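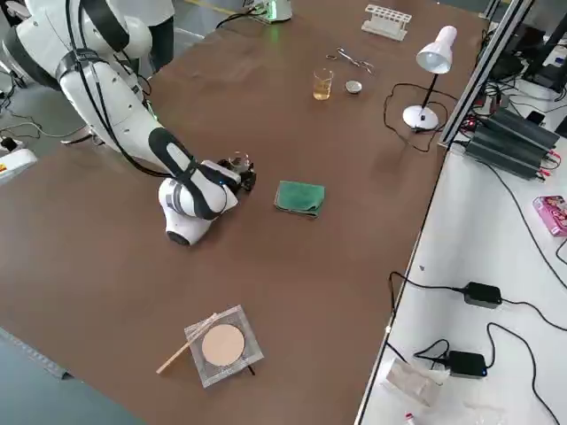
Tulska Household Words

A word list for people learning to talk about kitchens, cleaning and small repairs in a second language. It holds 246 entries in English, each with a plain definition and one sample sentence. Compiled by Qianru Xiong for the evening classes at Nondasura.

What is in the list

Each row has four fields: word, part of speech, definition, sentence. Definitions use only words from the 300 most common in our class readers. Where a word has two everyday senses (cloth, glass, counter), each sense gets its own row.

Files

words.csv is the full list.
verbs.csv has the 42 verbs alone, with past forms.
notes.txt covers spelling choices and entries we dropped.

All files are UTF-8, comma separated, with a header row.
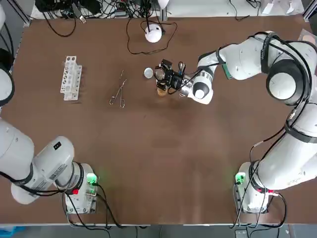
Known problems

Sample sentences lean heavily on cooking. Words for tools and wiring are thin, and 20 rows still have no sentence. "Rag" and "cloth" overlap and should be sorted out before the next release. Plurals are missing from the rows added in June.

The list was written for adults. Teachers of younger learners will want to rewrite some of the sentences.

License and changes

Free to copy and change for teaching. Please keep the compiler's name in the file.

Last updated December 12, 2024: fixed broken quotes in words.csv, removed duplicate rows for "shelf" and "lid".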